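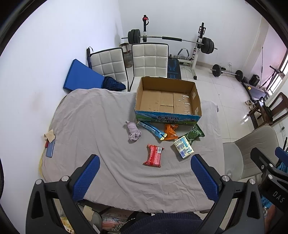 The Lodger's Half of the Shelf

Home Stories Poems Archive About Contact

3 September 2018

I'd been at Mrs Urquhart's for six weeks before I worked out that the other lodger was real. Up to then he was a toothbrush and a cough. He did nights at the Vorkley bakery, I did days at the post office, and we shared a fridge the way some people share a language - badly, with lots of pointing.

The pointing was mostly notes. PLEASE DO NOT MOVE MY MILK, he wrote. I hadn't moved his milk! I wrote back that I took mine black and always had. Two days later there was another one, stuck on the butter: THEN WHO?

Well, that got me. I'm nosy at the best of times, so I set my alarm for 2 in the morning and sat on the stairs in my dressing gown with a biscuit. It was January and the hall was perishing. I'd been there about 40 minutes when the kitchen light went on, and who should be standing there but Mrs Urquhart, in her hat and coat, drinking straight from the carton.

"I had a bad dream," she said.

"Right," I said.

"You'll not tell Mr Moncrieff."

She gave me 30 pence off the rent. I took it, I'm ashamed to say, and I left a note on the fridge blaming the cat from next door. He wrote underneath, in very small letters, that it must be a tall cat.

That Saturday he knocked on my door. He was shorter than his cough. He held out a loaf, still in its paper, and said his name was Rory and did I know our landlady had milk on her hat.

I put the kettle on.

Share 14 Comments 3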